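Grornow Open Bench Gallery: Old Desktops, New Promises
May 25, 2018

The flyer for the Grornow open bench said we would see tired office computers "brought back to life in an afternoon." I have read that sentence on a lot of flyers. I went along anyway, partly for the coffee and partly to see how many of the machines would leave the building in better shape than they came in.

The idea is simple enough. Offices hand over desktops they no longer want, people at the benches open them up, sort out the parts, clean what can be cleaned and put together something that might do for a school or a club. Tallach lent the hall. Pakzad, the parts dealer on the ring road, sent a crate of odds and ends and a banner, and the banner was the bigger of the two.

Manouchehr Kiani runs the processor bench and has done so since the first session in March. He is more careful with his claims than the flyer is. When I asked him what share of the donated machines were worth the trouble, he said it depended on who was paying for the trouble.

A page like this would normally give you a wall of smiling faces and finished computers. What I have is mostly notes. Faces don't tell you much about a motherboard.

The processor bench

Swapping a processor is the job everybody wants to watch. It looks like surgery and the part is small and shiny, so it feels as if something important is going on. Whether a slightly faster chip makes any difference to a person typing letters on a ten-year-old desktop is another matter. I asked three people and got three answers, one of them very long.

What I will grant is that the work itself is fussy. The board stays in the case, the latch on the socket has to be open, and the chip must go down level, the right way around, with no pushing. Get it wrong and you have a paperweight. Kiani's rule is that fingers stay off the contacts, and he repeats it until people are sick of hearing it.

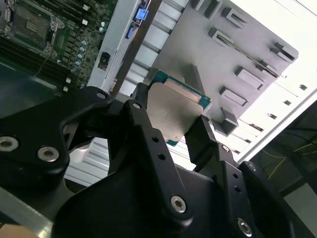 A desktop processor, metal lid showing, held over the open case. The socket on the green board is still empty.

The metal lid is the part that gets the paste, and paste is where I heard the most confident nonsense of the day. One dot in the middle, a cross, a thin layer spread with a card: each method had a believer who had once seen a computer ruined by one of the others. Kiani uses a dot. He didn't offer a theory to go with it, and I liked that.

The memory bench

Anel Ngcobo had the memory bench, and if you want my opinion it is the one that did the most good. Her argument is that an old office machine usually wants more memory and a newer drive well before it wants a new processor. She had a box of sticks sorted by type, with masking tape labels in block capitals, and she turned people away if theirs didn't match. A few of them sulked.

She also had the only written test sheet I saw all day. It is one page long and has a line at the bottom for "reason rejected." More of the benches could use that line.

The drive bench

Pakzad's crate was opened here. It held 80 used drives, described on the packing slip as "tested." I asked what the test had been and was told they had been tested. Every one was going to be wiped and checked again before it went near a school, which seems to me the correct amount of trust.

There was talk of 1000 hours of life left in the worst of them. I could not find out where that number came from, so treat it as you would any number somebody says over a sandwich.

The cleaning table

Compressed air, soft brushes, a lot of dust. No complaints from me. Of all the benches it made the smallest claims - "they'll be cleaner" - and I see no reason to doubt it.

The numbers

Grusier, the charity that takes the finished desktops, would like 500 of them by the end of next year. The group completed 5 at this session. I'm told the pace will pick up once more benches are open. Perhaps it will. I would want to see the machines again after a year on a classroom desk before I called any of them rescued.

The next session will be in the same hall. Bring your own screwdriver, as the good ones go early, and label your screws.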